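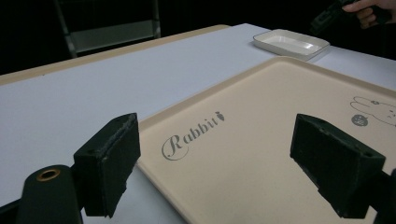
One reader of an earlier draft asked why we bother with hand-held collection at all, given that teleoperation on the real arm gives you joint angles for free. Fair question, and the rest of this section is more or less the answer.

Figure 3. Hand-held collection over the tabletop, view from the gripper camera. Fingers open above the cream-colored tray, small white dish beyond its far rim.

4.2 Gathering demonstrations

Teleoperation was slow for us. On the Haltex arm a single tray-to-dish transfer took long enough that operators got sloppy by mid afternoon, and the sloppy ones had to go. With the hand-held tool the same operators kept going and complained less. We lose joint angles, yes. We keep the wrist view and finger opening, and the policy in Section 3 takes nothing else as input anyway.

The final set has 179 demonstrations, all recorded at the Didthorpe site in January. Start pose of the gripper was left free. Tray position too, within reach of the table. We told operators to approach with fingers open and not to hurry the last part of the approach — early takes from the pilot were too fast there and the frames blurred. Pilot takes are not in the 179.

Labels. Start and end of each grasp were marked by hand in Gellby, our in-house annotation tool, by 2 annotators. Where they disagreed we took the earlier start and the later end. Crude but it was good enough for training, see the ablation in Table 4.

Background was not controlled. Chairs, hands, a second tool in view, whatever was there stayed in. We tried masking everything past the table edge on the Lamrani split and got no gain, so masking was droped from the pipeline.

One thing that did matter: finger pads. They wear, and a worn pad changes how an object slips during closing. We did not log pad changes in the first half of collection, wich we regret. Pad state is logged per episode from then on, but it is not given to the policy.

Takes with a lost pose track were thrown out before labeling. No attempt to repair them.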